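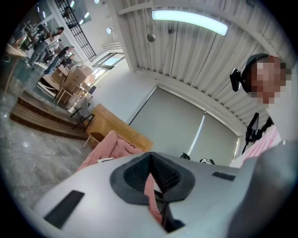 4. Recording your first cloth session

Okay, the gripper's charged and paired with the Cevo app, so now the fun part! I'm assuming you've done section 3. If you skipped it, go back, I'll wait.

1. Put the headset on first and the gripper second. I always did it the other way around and kept whacking myself in the ear.

2. Snug up the head strap, then look down at your hands. Both should show in the preview.

3. Pick one colour of cloth and stay with it for the whole batch. Pink is great against the grey shell (white, not so much).

4. Hold the record button for 2 seconds, until you hear the beep.

5. Pick up the cloth, fold it, set it down, let go. Go at your normal speed, the one you'd use at home with the radio on.

6. Press once to stop, scrunch the cloth up again and go back to step 4.

Note: A fumble is fine! If you drop the cloth and pick it up again, leave that in. Şengül Akbulut, who trains the models at Jornwood, likes having a few recoveries in every batch. Only bin a take if you stopped halfway to chat (guilty).

Caution: Keep sleeves, drawstrings and long hair well clear of the fingers. They close harder than you'd think.

Caution: Take the headset off before you use any stairs.

A full batch is 300 takes. I do mine in 6 sittings, with a good stretch and a cup of tea in between. When you're done, leave the gripper on its dock until the upload light goes green, then name the batch in Gristis as described in section 5.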